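The Second Life of the Office Computer

By Nazanin Safavi

A desktop computer bought by an office is usually written off after 4 years. The accountants take it off the books, a new one arrives in a box, and the old one goes into a closet. What happens after the closet depends on who has the key and how badly they need the shelf. 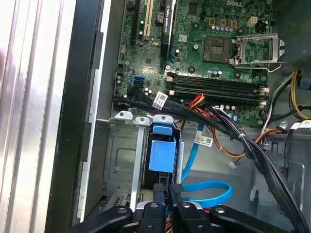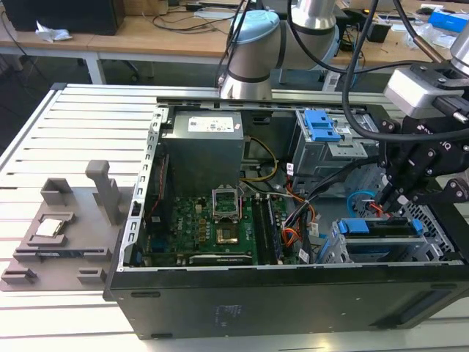
Secondhand computers are a bigger part of small-town life than most people notice. In Loronero, where I have lived since leaving the city, the library, the feed store and the driving school all run on machines that some larger company was done with. They come through a shop called Grudia, on the road out to the grain elevator, which buys them by the pallet. Most are plain business desktops, and a buyer who wants to know what is inside has to take off the side panel. A Dell board with the processor socket sitting empty, like the one in the photos, is worth a good deal less than a complete machine, and it will not start until someone finds a chip that fits. Pallets from big offices tend to be mixed this way. Some towers have everything, and some have been picked over for memory or drives before they were sold.

The owner of Grudia, a former school bus mechanic named Altıntaş, does not sell on looks. He has a price list taped to the counter. A complete desktop with a clean hard drive sits at the top, and incomplete ones are sold for parts at the bottom. A customer can pay 20 dollars for a case, a board and a power supply and take a chance on the rest. He says his best customers for these are parents with a teenager who wants a project.

The trade has its dull side, and the dull side is where the money is. Every drive has to be wiped before it can be sold again. Larger companies want a certificate that says so, with a serial number on each line, and they will not release a pallet without it. Altıntaş buys his wiping software from a firm called Nidham and prints the certificates at the end of the day. When a drive fails the wipe he drills through it. He keeps the drilled ones in a steel drum until the scrap truck comes.

I asked him what people get wrong when they clear out an office. Mostly they wait, he told me. A desktop that is two years out of service can still be put to use at somebody's front counter. Leave it in the closet for another five and it has become metal by weight. The other mistake is throwing away the power cords and monitor cables, which he then has to buy separately.

There is also the matter of what the new owner does with it. The driving school paid for two desktops last May and has used them every working day since, for scheduling and for the practice tests that students take in the front room. The feed store's computer keeps the inventory and plays the radio. At the library, the public machines get more use in the evening than in the daytime, mostly from people filling out job applications that can't be done on a phone. The librarian keeps a sign-up sheet on a clipboard, and on cold nights it fills before supper.

None of this work asks much of a processor. What wears out is the fan, or the keyboard, or the small battery on the board that keeps the clock. Altıntaş sells the batteries at the register next to the gum. If your computer thinks it is the wrong year every time you plug it back in, he says, buy one of those before you buy anything else.

Grudia takes drop-offs at the side door until five. Bring the cords.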